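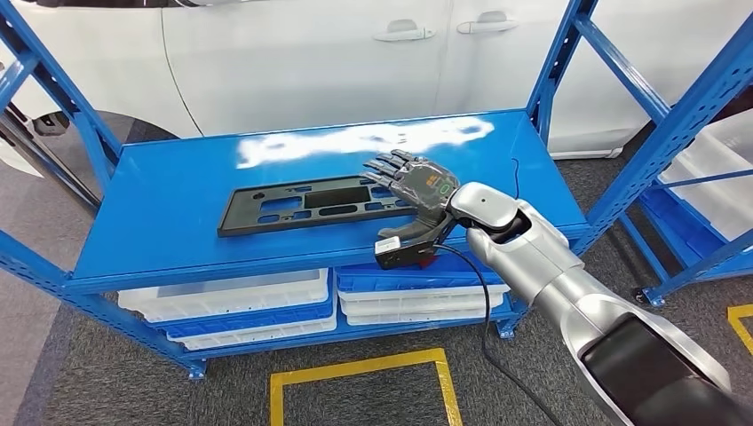 What did the second part of the grant pay for?

It paid for the blue metal racks beside the car bays at Drelton, the labels for the plastic trim parts, and the hours spent sorting the parts we already had.

Trestov Parts Reuse, progress report
6 Oct 2024
Prepared by Siwan Hopkin

Racks

The racks are in at Drelton. Each stands directly in front of a bay, so a part taken off a car goes onto the shelf a step away. Before, trim was laid on the carpet or on the back seat, and panels got stepped on. The shelves have a raised front lip, which helps with flat pieces that used to slide off the old bench.

One rack was delivered with a bent upright. Pitico replaced it at no charge, but the swap held up the last bay until the end of March.

Trim parts

We have sorted 1,119 plastic parts so far. Of these, 669 were fit to keep and have been labeled. The rest had broken clips or cracked rims and were set aside for recycling. Most of the losses are molded frames with several cutouts, where the plastic between two openings is thin. Žofie Hudec has written a one-page sheet on checking these, covering the corners, the edges of the slots and the back of any recess. It is taped up at every bay.

Labels go on the back of the part. We tried tie-on tags first and gave up on them after two weeks. They snagged on other parts in the bins.

Training

Thirteen people have completed the trim handling course. It runs over two evenings and covers removal, checking, labeling and storage. Two more signed up and did not finish. The Trevor site asked to send people to the next course and we have agreed, provided they bring their own hand tools.

Spending

Labels and bins came in under budget. Rack delivery went over by $600, mostly because the access road at Drelton could not take the larger truck and the load had to come in two trips. We covered this from the label savings and are not asking for more.

Still to do

The part numbers from the old paper list have to be matched to the new labels. About a third of the list is hard to read.
The lower shelves need dividers.
Carpet in the last bay is worn near the door and should be replaced before winter.

Receipts for the racks and the recycling pickup are attached separately. Please send any questions on the figures to Siwan, and on the course to Žofie.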